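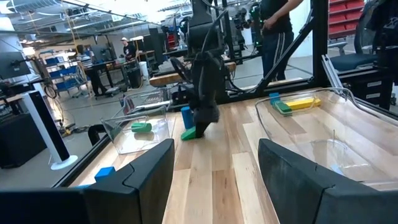
Keep the planner boring

Most of the trouble we have with two-arm work gets blamed on perception. I think the planner deserves more of the blame, and mostly the clever parts of it.

Take block sorting. One arm holds a green wedge at the tip of its gripper while a blue block stands right beside it on the wood. The other arm waits with its fingers open. There are clear bins on the table, which depth sensors hate, and everyone who visits our lab asks about those first. Fair enough. But a clear bin stays where you put it. Its pose can be entered once and checked at the start of a shift.

The second arm is harder. At Drenitz we spent most of November on Murín, a planner that let both arms share the middle of the table and settle their conflicts as they moved. It looked great in demos. Then we went through 300 failed runs by hand, and only 3 were cases where the camera had the block in the wrong place. The rest were arms hesitating, replanning and brushing a neighbor on the way out.

So we went back to Holik, our older tool. It locks the middle zone. One arm goes in, finishes, backs out, and the other arm gets its turn. It costs about 5 seconds a cycle. It has also run 4,000 cycles without anyone needing to read a log to find out why an arm stopped.

People tell me this won't scale, and for some jobs they're right. Handing a part from one arm to the other needs both in the same space — a lock can't do that. I would write that case separately, with its own tests, and leave the plain sorting code alone.

What I'd ask of any new planner is that a tired person can look at a stopped arm and say what it was waiting for. With Holik I can. With Murín I had to open four windows first.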